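Home Projects Reports 2nd Year Staff Contact

Learning to Tidy: Collecting Hand-Held Gripper Demonstrations for Desk Clearing

Project report, group 11
Ineke Prins, Teun Desmet, Jolien Verschueren
Supervisor: Lieven Wuyts
Submitted 18th September

1. What we set out to do

The original proposal promised a robot that could clear a desk. Our supervisor read it, asked which of us owned a robot, and suggested we narrow the question. What we ended up studying is the step before the robot: how people record demonstrations with a hand-held gripper, and whether the way they start a recording changes how well a policy learns from it.

The idea came from our first batch of data in May. We trained a small policy on it, and the policy had a strong opinion about one thing only, namely that the gripper should close. It closed on pens, it closed on cups, and it closed a good way short of both. Teun blamed the network. Ineke blamed Teun. When we finally sat down and watched the recordings we saw that most of them began with the gripper already over the object, so the policy had very little to tell it how to get there.

2. Method

We compared two recording styles. In the "direct" style, the person starts recording whenever they like and goes for the object. In the "settled" style, they hold the gripper open and still over a clear stretch of desk, wait for two seconds, and then move. Everything else was kept the same as far as three students sharing one key to the lab could keep it.

The task was pick and place with small desk items: pens, a tape roll, a stapler, and a mug lent by Gerrit Maes, who would like it back. We recorded 526 demonstrations and kept 300 of them for training, split evenly between the two styles. The rest went for the usual reasons. Tracking dropped out, somebody talked to somebody else and forgot what they were doing, or the item was nudged over the edge and the take turned into a different task.

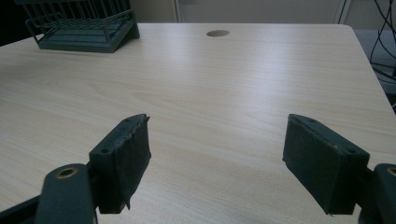 Tracking gave us more trouble than we had planned for. The pose of the gripper is estimated from its own camera, and a plain surface offers very little to hold on to. With the gripper low over the desk the estimate could drift before anyone had touched anything. We tried moving slower, which helped a bit, and we tried better light, which helped in some places and produced glare in others. The fix we kept was dull: start a little higher, with something recognizable in view, and come down from there.

The policy itself is a standard imitation setup from the course materials, called Stadell, with the image size reduced so that training would finish before the deadline. We didn't tune it. This was partly a principle (same settings for both styles) and partly the queue for the department's one good graphics card.

3. Results

We had no arm of our own, so the comparison is mostly offline. We held back a set of recordings and measured how far the predicted path strayed from what the person did. The settled style came out ahead on the approach, clearly enough that we saw it in the plots before running the statistics. Once the fingers were near the object the two styles were hard to tell apart.

Timing of the grasp improved too. The policy trained on direct recordings still wanted to close early, as it had in May. The other one waited – sometimes for longer than we would have liked. On a few of the held-back recordings it predicted that the gripper should stay exactly where it was, indefinitely. We had, after all, taught it to hold still. Cutting the pause down to half a second after recording removed most of this and kept the better approach.

4. Problems and things we would change

All three of us recorded, and we are not interchangeable. Jolien moves in smooth arcs. Ineke goes straight down. A simple classifier could guess who was holding the gripper from the path alone, so some of what we call style may be personal habit. We did give each person the same share of both styles, but three people is a small group.

Finger wear is the other thing. We never logged when the pads were changed, so we can't say whether grip differed between early and late takes. Next year's group should write it down. The spares are in the drawer marked Hoekstra, under the manuals for something else.

We would also like to see the two policies run on a real arm. Lieven has asked the lab downstairs, and they have said maybe.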